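Home Games Apps Updates Support Forum Log in

Ticket: Woltosex stops at 30 percent on "Checking game files" after update
Category: Racing games / Install and update
Status: Open, waiting for reply

I updated Woltosex from the Budton store page and now the game won't get past the loading screen. The bar goes to 30 percent, the text says "Checking game files", and it stays there. The music keeps playing and the menu button in the corner still responds, so the app isn't frozen. After a few minutes I get "Connection lost, try again" and it goes back to the title.

Before the update the game ran fine on the same phone. The installed build is 1100. The one I had before was 1076.

What I tried so far:

Restarted the phone. No change.

Switched from Wi-Fi to mobile data. Same stop at 30 percent, but the error comes up faster.

Cleared the cache for the app only, not the data. The bar started from zero again and stopped in the same place.

Turned off the battery saver and gave the app permission to run in the background. No change.

Checked storage. There is plenty of free space and the game's extra files folder is there. It has 2 files in it. One of them has the old build number in its name, which looks wrong to me, but I haven't deleted it.

I have not cleared the app data or reinstalled. My progress is on a guest profile and I never linked it to an account. I have the Pascual cup finished and most of the cars in the Nanoditz garage, and I don't want to lose that. Your help page says guest progress is kept on the device, so I assume a reinstall wipes it.

Update, Saturday: support asked me to rename the old file and start the game again. I did that. The game downloaded a new file and the bar went past 30 percent for the first time, then the title screen asked me to accept the terms again. I accepted and it opened the garage. All the cars are there. The Pascual cup shows as finished.

Two things are still wrong. The paint on my main car is back to the stock color, and when I pick a new one it says "Item not owned" even though I bought it before the update. Also, the daily race list is empty. It shows the timer but no races under it.

I tried the daily list again in the evening after the timer had reset and it was still empty. Normal career races load and I can finish them, and the prize money is added.

Please tell me if the renamed file can be deleted now, or if it has to stay until the paint is fixed. I can send the player ID from the settings page if you need it to look up the purchase.

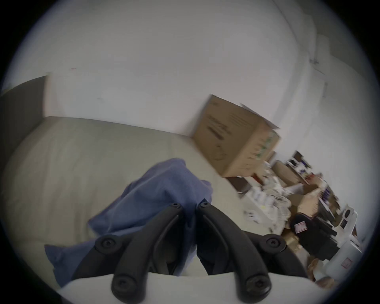

One more detail on the paint problem: the shop page lists the same color with a price again, so it looks like the purchase record didn't come over with the rest of the garage. I haven't bought it a second time and will leave it alone until I get an answer.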